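Sorting and Storing Children's Toys
Household Guidance, Bramum Family Centre
Print this page | E-mail this page

Parents and carers who borrow from the Bramum toy library often ask how the collection is kept in order between visits. The advice below follows the practice of the centre and may be applied in any home where toys of different sizes and materials share a small space.

Choosing a container

An open wire basket is suitable for general use in a living room or playroom. The contents may be seen from the side, air can reach soft items, and crumbs and dust fall through the mesh. The basket should be wiped along the rim and checked for loose wire ends before it is given to a child. Where small parts are kept, a closed box or a drawstring bag is preferred.

A basket should not be so large that an adult cannot lift it when full. As a guide, the centre allows no more than 5 kg in any basket that is stored above floor level.

Emptying and sorting

Toys should be sorted on a table and not on the floor. A cloth spread over the table will stop balls from rolling and will protect the surface from hard plastic edges. Household articles have a habit of finding their way in among the toys, and these should be taken out first. Drinks cans in particular should be removed, as the pull-tab and opening can cut small fingers.
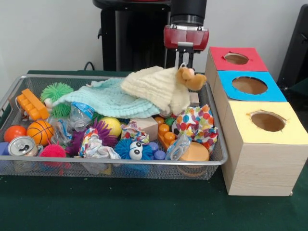

A mixed basket before sorting, with blanket, balls and building brick together.

The remaining items may then be divided by the way in which they are cleaned. Blankets, cuddly toys and comforters are set aside for laundering in accordance with their labels. A comforter with a plush head should be placed in a net bag and washed on a gentle cycle. Plastic bricks and smooth balls may be washed by hand in warm water with a little washing-up liquid, then rinsed and left on a rack. Soft rubbery toys with spikes or strands collect fluff and should be rinsed under the tap and patted dry. Plain wooden blocks must not be soaked. A damp cloth is sufficient, and the blocks should be dried at once.

Any toy that is split, sticky or missing a part should be withdrawn until it has been examined.

Returning items to the basket

Heavy and hard toys are placed at the bottom. Balls follow, and textiles are folded and laid last so that they do not hide smaller pieces. Everything must be fully dry. If the basket will no longer hold its contents below the rim, part of the collection should be put away and exchanged after a few weeks.

The centre's own collection now stands at over 600 items and is sorted in this manner every January. Questions concerning this page may be put to Raíssa Teixeira at the centre desk. Requests for replacement net bags should be addressed to Vikas Grewal.

Print this page | E-mail this page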